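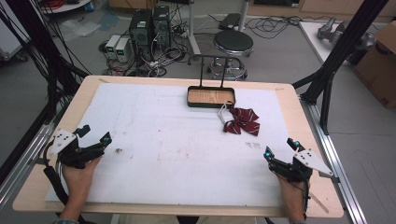
Chapter 7
Roster Turnover and the Passing Game

Learning goals

After reading this chapter, you should be able to define target share and explain how it differs from a raw count of targets; describe what happens to a team's targets when a leading receiver leaves; name the main ways a front office fills the gap; and read a simple depth chart with some caution.

Key terms: target, target share, vacated targets, depth chart, slot, boundary receiver, role player, route participation.

7.1 The problem of the missing receiver

Chapter 6 treated the roster as if it stood still. We looked at a single season and asked how a coaching staff divides snaps among the players it has. In practice a roster changes every spring, and the largest changes in a passing offense usually come when a receiver who has been thrown to often signs elsewhere, retires, or is traded.

Consider the case we will follow through the chapter. Zolville, a team in a regional spring league, played a season in which its quarterback threw to one receiver, Ezekiel Haddad, far more than to anyone else. In November Haddad signed with Achterberg, a rival in the same division. Zolville kept its quarterback, its offensive line, and its play caller. The question for the staff was where the throws that used to go to Haddad would go next.

People who follow the sport tend to answer that question with a name. They look down the depth chart, find the receiver listed second, and move him up to first. Sometimes this is correct. More often the throws are spread over several players, and some of them disappear because the team runs the ball more or the offense holds possession for fewer plays. A good part of this chapter is about learning to think in terms of the whole group before thinking about any one member of it.

7.2 Targets and target share

A target is a pass thrown toward a particular receiver, whether or not it is caught. Passes thrown away on purpose, batted down at the line, or spiked to stop the clock are normally left out, though scorers do not all handle these cases the same way. When you compare figures from two sources, check how each one treats them.

Target share is the number of targets a player receives divided by the team's total targets over the same games. If a team throws 200 targeted passes while a certain receiver is in the lineup, and 40 of them go to that receiver, his target share is 20 percent.

The raw count and the share answer different questions. The count tells you how much work a player did. The share tells you how the team divided the work. A receiver on a team that throws constantly may pile up a large count with an ordinary share. A receiver on a run-heavy team may have a modest count and still be the clear first choice whenever the ball goes in the air.

Two further cautions apply. First, share is usually figured over games played, so a player who missed part of the season can show a high share and a low total. Second, share says nothing about where on the field the targets came. A short throw behind the line and a deep throw down the sideline each count once. We will come back to depth of target in Chapter 8.

7.3 Vacated targets

When a player leaves, the targets he received in the previous season are said to be vacated. The term is convenient but it can mislead. It suggests a fixed supply of throws, sitting unused until someone collects them, and a passing offense does not work that way. The number of passes a team attempts depends on the score, the quality of the defense, the health of the quarterback, the weather, and the preferences of the play caller. All of these may change from one season to the next.

Vacated targets are still worth figuring. They give a first estimate of how much the offense will have to adjust. Zolville's staff began there. Haddad had drawn 24 percent of the team's targets, so a little under a quarter of last season's passing work had belonged to a player who was no longer on the roster. The next largest share on the team was well below his.

The staff then asked a more useful question: what kind of throws were these? Haddad had played mainly as a boundary receiver, lined up near the sideline, and many of his targets came on third down. A slot receiver who worked the middle of the field on early downs could not simply take over that job, even if he was the better-known player of those who remained.

7.4 Four ways to fill the gap

Teams that lose a leading receiver generally do one or more of the following.

Promote from within. A player already on the roster is given more snaps and a wider set of routes. He knows the playbook and the quarterback knows him. The risk is that he did well in a small role against defenders whose attention was on someone else. Once he is the first choice, he will draw the opponent's best cornerback, and often a safety leaning to his side as well.

Sign or trade for a veteran. This brings in a player with a record that can be studied. It also costs money or draft picks, and a receiver's record is tied to the quarterback and system he came from. Timing between a passer and a receiver takes practice to build, and a player who arrives late in the summer may spend the first weeks of the season catching up.

Draft a rookie. Rookies are inexpensive and may be under contract for several years. They vary a great deal. Many begin slowly as they learn to deal with press coverage and more complicated route adjustments.

Change the offense. The team may throw more to tight ends and running backs, run the ball more often, or use formations that call for fewer wide receivers. This option gets less attention from fans because no new player is attached to it, but it is common, and it frequently happens together with one of the others.

Zolville did 2 of these. It promoted Bovance, a fifth-year player whose main work had been run blocking and the occasional deep route, and it shifted part of the passing game to its tight ends. Rosalind Nguyen-Tran, the team's director of player personnel, explained the decision to local reporters in plain terms. "We have one receiver who has earned a bigger job," she said. "I don't expect him to do everything the last guy did. We'll spread some of it out."

7.5 Reading a depth chart

A depth chart lists players by position in the order a team says it prefers them. It is a public document, and it should be read as one. Teams are often required to release a chart before they have made firm decisions, and coaches see little benefit in telling opponents much.

The chart is also a poor fit for the way modern offenses use receivers. A player listed third may be on the field for most passing plays because the team regularly lines up with three receivers. A player listed first may come off the field in those same formations if the staff prefers someone else inside. Route participation, the percentage of team pass plays on which a player runs a route, is a better guide to who will have the chance to be thrown to. It has to be gathered from game film or from a charting service, so it is not available before the season starts.

During the preseason, the most useful evidence is usually which players line up with the starting quarterback. Statistics from those games matter less. A reserve who catches several passes in the fourth quarter has shown that he can catch passes against other reserves -- useful to know, but easy to overrate. A receiver who plays the opening series and then sits out the rest of the night has probably won a job, even if he was not thrown to at all.

7.6 What public comments can tell you

Receivers and coaches talk to reporters all through the off-season, and much of what they say is general. A player moving into a larger role will nearly always say he is ready for it. Such statements should be noted and given little weight. Comments about specific duties are more helpful. If a coach mentions that a receiver has been practicing in the slot for the first time, or has been running the third-down routes that belonged to someone else, that is information about how the staff plans to use him, and it can be checked once games begin.

In the next section we set up a worksheet for projecting target share. We start with the team's expected number of pass attempts, divide those among position groups, and only then assign shares to individual players. Keep the Zolville case in mind as you work through it, along with the difference between a boundary receiver and a slot receiver, which the worksheet treats as separate lines.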